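How to wash and dry printed T-shirts so the print stays good

Posted 2019-11-11 by Nermina Leka

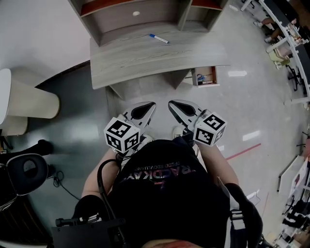
Before you start

I print shirts in a small workshop in Polport, and the most common letter I receive is from a person whose print has cracked after one summer. In most cases the shirt was good and the print was good, but the washing was too hot. The method in this page is the one I use for my own shirts. Some of them I wear since many years.

If your shirt is new, wait 4 days before the first wash. The ink is dry when you buy it, but it becomes harder in the first days. My colleague Radomir Milošević waits a full week, and I cannot say that he is wrong.

What you need

A mild liquid detergent, without bleach
A basin or a washing machine with a gentle program
A thin cotton cloth, for ironing
White vinegar, only for black shirts

Step 1. Turn the shirt inside out

Do this before the shirt goes in the basket, so you don't forget it later. The print rubs against zippers and buttons in the machine, and this makes small scratches that you see first on the dark colors. Close all zippers of the other clothes too.

Step 2. Sort the clothes

Wash black shirts with black and dark blue. Do not put towels in the same load. Towels are rough and they leave lint, which is hard to remove from the edges of letters. Jeans are also not a good company for a printed shirt.

Step 3. Wash cold

Choose cold water, or 30 degrees at most. If your machine lets you choose the spin, set it to 800 or lower. A fast spin folds the shirt very hard, and the print can break on the fold.

For a black shirt, I add 40 ml of white vinegar in the rinse. The smell goes away when the shirt dries. Never mix vinegar with bleach, this is dangerous.

Washing by hand: put the detergent in the water first, then the shirt. Leave it for ten minutes and press it softly. Don't rub the print, also if there is a stain on it. Put a drop of detergent on the stain and wait.

Step 4. Dry in the shade

Take the shirt out as soon as the program is finished. Pull the seams a little so they are straight, and hang the shirt by the bottom, still inside out. Sun is bad for pink and purple inks especially — I lost a very nice one on the balcony in October, when I thought the sun was already weak.

I don't use the dryer. If you must use it, take the lowest heat and remove the shirt when it is still a little damp.

Step 5. Iron from the inside

Keep the shirt inside out and use medium heat without steam. If you need to iron near the print, put the cotton cloth between. Never touch the print with the iron, the ink can melt and stick to the metal.

If the print is already cracked

Small cracks can be made less visible. Put baking paper over the print, press with a warm iron for a few seconds, and let it cool fully before you lift the paper. Try first on a corner. When pieces are already falling off, it doesn't help.

Storing

Fold the shirt so that the fold is beside the print, or roll it. Two prints should not lie face to face in a warm closet.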